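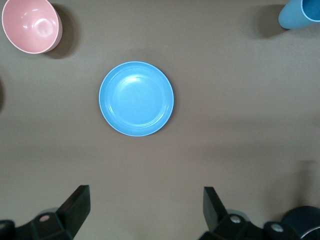
Plato azul, cuenco rosa y vaso azul de la vajilla de plástico que usamos a diario.

Quiénes somos

Prarkow es una escuela infantil y comedor para niñas y niños de 2 a 6 años. Abrimos en el bajo de un edificio de viviendas, con una sola aula y una cocina pequeña, y hoy ocupamos también el local contiguo, donde está el comedor. La directora es Iman Younis, maestra de educación infantil, que puso en marcha la escuela y sigue dando clase por las mañanas al grupo de tres años.

El centro tiene 9 personas en plantilla entre aula, cocina y comedor. Las familias pueden matricular a sus hijos en jornada completa o solo en el servicio de comedor con acogida de tarde.

El comedor

Comemos en tres turnos cortos, por edades. Los mayores ponen su mesa y los pequeños llevan su plato y su vaso desde el carro hasta el sitio. Las mesas se dejan sin mantel, porque los manteles se arrastran con facilidad y acaban en el suelo con todo lo que tienen encima.

Toda la vajilla infantil es de plástico reutilizable, en colores lisos. Cada pieza tiene un uso fijo:

Plato llano: segundo plato y pan.
Cuenco: sopas, cremas, legumbres y, en la merienda, fruta cortada.
Vaso: agua en la comida, leche por la tarde.

Los colores no corresponden a ningún grupo ni a ningún niño. Al principio sí los repartíamos por clases y lo dejamos a mediados del primer curso: se perdía mucho tiempo buscando el vaso que tocaba. Ahora se coge lo que hay en el carro. Las únicas piezas separadas son las de los menús por alergia, que van en una bandeja con el nombre del alumno y se lavan aparte.

Compramos la vajilla a Brernstead, en juegos de 100 piezas. La revisamos cada trimestre y retiramos lo que tiene rayas profundas o el borde levantado. Parte de lo retirado pasa al rincón de cocinita del aula y al arenero.

La cocina

La comida se prepara en el centro. El menú se publica a final de mes en el tablón de la entrada y se envía por correo a las familias. Hay legumbre dos veces por semana, pescado otras dos y fruta de postre todos los días salvo uno, en que se sirve yogur natural. El pan lo trae a media mañana el horno Samir, de esta misma calle.

Poner y recoger la mesa

Poner la mesa forma parte del programa de aula desde los tres años. Se trabaja primero en clase, con la mesa vacía y pocas piezas: el plato delante de la silla, el vaso arriba a la derecha. Los niños de dos años empiezan por lo más sencillo, que es apilar cuencos. Para recoger, cada uno vacía los restos en el cubo y deja el plato en el montón de los platos. Si algo se cae, se recoge y se sigue.

En octubre hacemos una merienda abierta en la que los alumnos de cinco años sirven a sus familias. El aforo es limitado y hay que apuntarse en secretaría.

Horario y matrícula

El centro abre a las 7:45 y cierra a las 17:30. El comedor funciona de 12:15 a 14:30. Las solicitudes de plaza y los cambios de menú se gestionan en la plataforma Fivus, con la clave que se entrega al hacer la inscripción. Para visitar la escuela hay que pedir cita en secretaría, de 9:00 a 11:00. Las visitas incluyen el aula, el patio y el comedor.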